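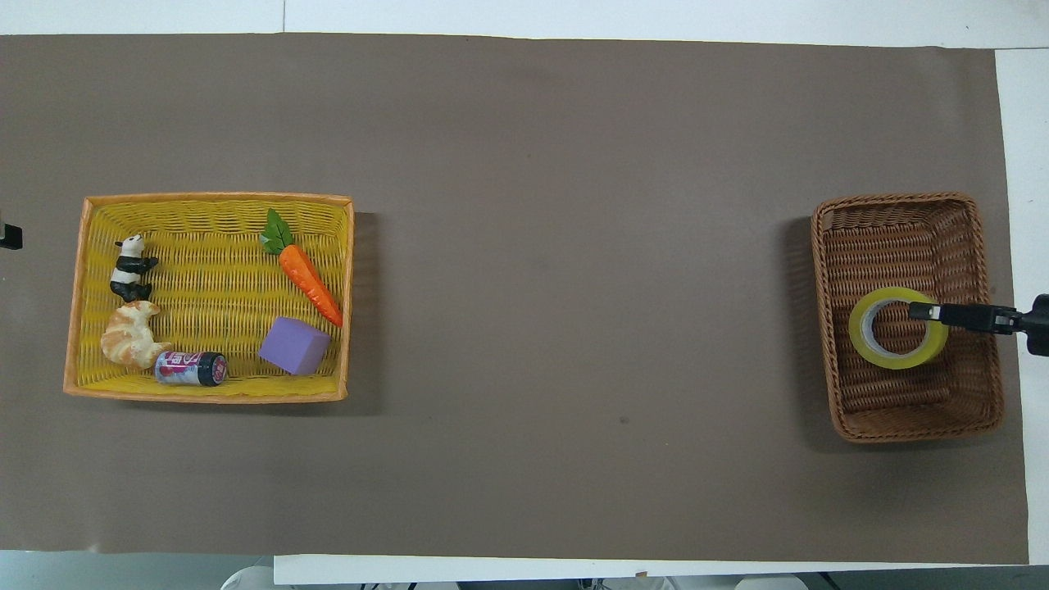
Chapter 7
Sorting and Containment of Small Goods

Small goods are stored by class, by size or by frequency of use. A woven basket suits mixed items such as a toy carrot, a foam cube and a can, provided each can be lifted out without disturbing the others. A roll of packing tape is a supply and goes in a separate basket. Section 7.1 defines the classes. Section 7.2 applies them to the Penrose stockroom inventory of 838 items, compiled by Declan Hulme.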